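From the Shop Floor: The Sorting Cell at Flistmont

Dateline Trernilstead, 8/14/20

If you've walked past the old sample room at Flistmont lately, you've probably slowed down at the window. I know I have! The picking trial is well under way now, and after spending most of a shift in there with my notebook I wanted to get it all down while it's fresh, especially for everyone at the Boychuk building who keeps asking me about it at lunch.

A bit of background for newer folks. Every set of blocks we ship gets sorted by hand at some point. Parts come off the line mixed, they get dumped in bins, and a person stands there and pulls them out by color and length. Last year the sorting benches handled returns as well, and one large return alone came to 2214 pieces, all of it jumbled together in whatever boxes the customer had lying around. It's the job people do on their first week and then hope to be rotated out of. Wrists get sore, necks get sore, and by the last hour of a shift the reds and the browns start looking an awful lot alike.

So the project (it goes by Mivis, and no, I couldn't find anyone who remembers what the letters stand for) is trying to hand the most repetitive part of that to a robot arm. Pick a block out of a bin, move it, pick the next one. It sounds like such a small thing until you watch it and realize how much your own hands do without asking you.

Florence Marchand leads the trial, and she was very patient with my questions. The blocks are hard, she told me, for reasons I'd never have guessed. One lying out in the open is easy. One pushed up against a wall leaves no room for a finger to get in behind it, and two lying side by side can read as one wide block. A long bar picked up near its end will swing. She has a whole vocabulary for this now — "wallflowers" are the ones stuck along the sides — and the sorters have started using it too. 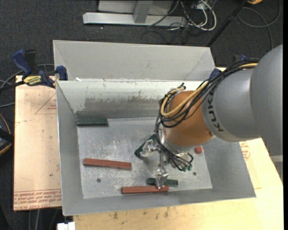 The thing I liked best was how much of the know-how in that room came from the benches. When the trial started, the team had the arm going for whichever block was closest. The sorters looked at that for a morning and said they'd never do it that way. You clear what's on top, you leave the corner pieces, and you nudge a stuck one out into the middle before you try to grab it. All of that went into the next version. Florence says the nudge was the best idea anyone had all summer, and it came from people who'd been doing it for years and had never once been asked to explain it.

The setup is rougher than I expected, in a way I found kind of charming. I'd pictured something sealed up and shiny. What you get is metal bins on a wooden tabletop, held with ordinary bar clamps, and cable everywhere. Things move a lot at this stage, Florence explained, and a clamp takes seconds to shift where a bracket would take an afternoon. The permanent version will have proper mounts and tidier wiring, and the bins will be fixed to the bench.

On to numbers, which I know some of you will skip to. The best shift so far was 284 picks. A good sorter laughs at that, and a couple of them did, out loud, while I was standing there. The target for the next round is up to 800. Even at that pace it won't keep up with a full bench on a busy day, and it isn't being planned as if it will. The idea is for the arm to take the slow steady stream, the returns and the odd lots, and leave the rush work to people.

What does that mean for the folks doing the job today? I asked this as plainly as I could, and here's what I was told. The sorting group stays at its current size through the trial. Five people from the benches are being trained to run the cell, which covers loading bins, clearing a jam, restarting after a stop, and reading the log to see why it missed. They get the higher pay grade while they're in training, and they keep it if they pass. The rest of the group will rotate through inspection more often, so nobody should be stuck on one bench for weeks at a stretch.

There are still open questions, and people raised them with me. Will the rotation hold up in the busy season? Who gets called when the cell stops at night? Will there be a second round of training? Florence wrote them all down and said the night cover question is the one she can't answer yet. I'll chase it for the next issue.

If you'd like to see it run, stop by the sample room window during day shift. To come inside you'll need safety glasses and a word with Florence beforehand. And if you've ever worked the benches and have a trick for getting a wallflower off the wall, please tell her. She's collecting them!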